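Open Day Review: The Drikus Two-Arm Garment Handling System at Tenness
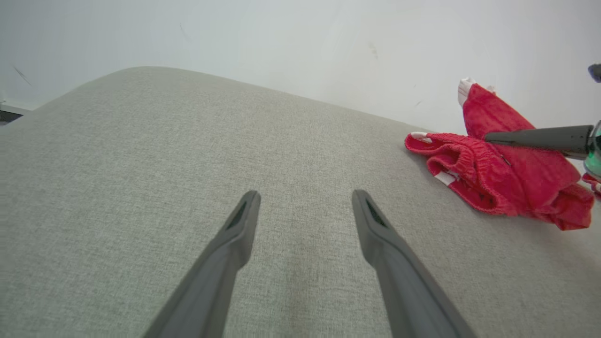
The Tenness demonstration center opened its doors to outside evaluators in January, and this office was invited to attend on behalf of its member laundries and care homes. The subject of the day was the Drikus, a two-arm system sold for the sorting and folding of everyday clothing. What follows is our assessment after a morning session and a shorter return visit once the general public had left.

Visitors were received at 9:30 a.m. and divided into groups of 6. Each group was given a short safety talk and then led to one of the work areas, where an operator explained the controls and ran the system on small cotton items. Tenness had chosen to show the arms on household furniture as well as on a flat bench. We consider that a sound decision. A padded seat gives way under the fingers and has a curved back edge, and clothing left on one rarely lies flat. Most of our members who work in residential care will meet those conditions every day.

Performance

The system was most convincing when one arm held a garment and the other searched for an edge. Plain cotton shorts and T-shirts were handled with care, and we found no pulled threads on the items we were allowed to inspect afterward. Gathered waistbands gave more trouble. On several attempts the free arm closed on two layers of cloth when one was intended, and the operator had to begin again. Staff acknowledged this openly and said that a revised fingertip was under study.

Bright garments on a pale background were located promptly. Our group asked to see a gray sock on gray upholstery, and the result was noticeably slower. The system did find the sock on the third request, after the operator changed the lighting setting. Prospective buyers with dark or patterned furnishings should ask for the same test.

Speed remains modest. Tenness states that the Drikus can process up to 200 items in a working shift, but the pace we observed was well below what that figure would require. An experienced member of a laundry staff would finish the same basket sooner. The case for the system therefore rests on relieving staff of repetitive work during quiet hours, and the sales material would be more useful if it said so plainly.

Controls and Upkeep

The control software, supplied under the name Vustia, is well laid out. The stop button is large, the wording on the screens is clear, and a new operator can start a basic sorting job after brief instruction. We were less satisfied with the error messages, several of which gave only a number. Message 373 appeared twice during our session, and the printed guide did not list it. The operator cleared it by restarting the program.

Fingertips are treated as wearing parts and may be changed with a hand tool. Cleaning calls for a damp cloth and mild soap. Lint must be removed from the fingers at the end of each shift, a task that took the attendant only a few minutes. Service contracts are handled by a separate firm, Su, whose representative was present but was unable to quote response times outside the metropolitan area.

Organization of the Day

The visit was well run. Mr. Shih-chieh Chow, who led the technical session, answered questions fully and allowed visitors to propose their own tests. Seating was limited, and those at the rear of the second group had difficulty seeing the bench. A raised screen would correct this. Written materials were available in large print on request.

Recommendation

We rate the Drikus 3 out of 5. It is suitable for trial use in facilities that handle mainly plain cotton goods and have a trained operator on site. We do not recommend outright purchase until the waistband difficulty has been addressed and the printed guide brought up to date. Members who wish to borrow the unit for a trial should apply to Tenness directly and send a copy of the application to this office.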